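Opening a Drawer with a Robot Arm: What Went Wrong and What We Changed
Panagiotis Kovačević, Stumora project group
Report handed in 11/7/22

4. The drawer fault

By October we were feeling rather pleased with ourselves. The arm could find the handle, close on it and draw the drawer out, and our supervisor at Pellalard had already started talking about harder jobs. So it was a bit of a blow when run 389 stopped halfway with a force warning, and the arm sat there holding on to the handle as if it had no intention of ever letting go.
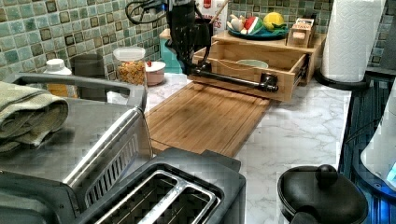
We had written the pull as one straight line, and the drawer does not always care to travel in one. If the gripper takes hold a little off centre, the drawer twists on its runners and jams, and the arm (which only knew that it hadn't got there yet) pulled harder. On the worst run it shifted the whole organiser along the counter before the limit cut in. I had my hand near the stop button and I still jumped!

4.1 Looking for the cause

My first guess was the gripper pads and I spent far too long on them, cleaning them, swapping them and then cleaning the old ones again. Musetti, our lab partners, lent us a second set and the fault came back with those too. After that we went through the logs properly, as we ought to have done at the start. In 5 of the jammed runs the sideways force had begun to climb well before the arm stopped, and our program never looked at it.

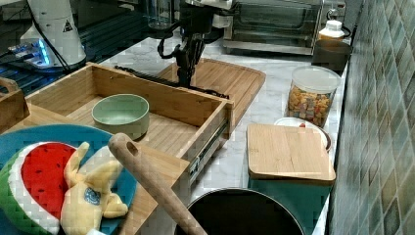
Figure 2: The gripper above the wooden box, with the pale green bowl inside.

The cables worried us as well. They loop near the wrist, and a loop that catches on something can look very much like a stiff drawer in the readings. We couldn't rule this out for 2 of the runs, so I have left those out of the results and listed them separately in the appendix.

4.2 Changes made

1. The arm now watches sideways force all the way through the pull, and lets go when it passes the limit.
2. After letting go it backs off and waits for a person to press continue. It used to try again by itself, and I am very glad that has gone.
3. Before each run, one of us checks the cables by hand through the full reach of the arm.

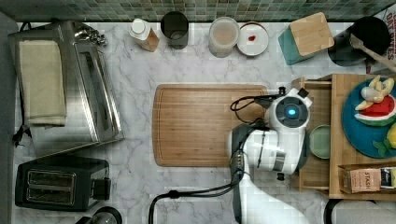
4.3 What is still open

The new limit is cautious, and the arm now gives up on some pulls that would probably have been fine. Hodžić suggested letting the wrist give a little sideways, and I would dearly like to try it if we can get the bench for another 3 days.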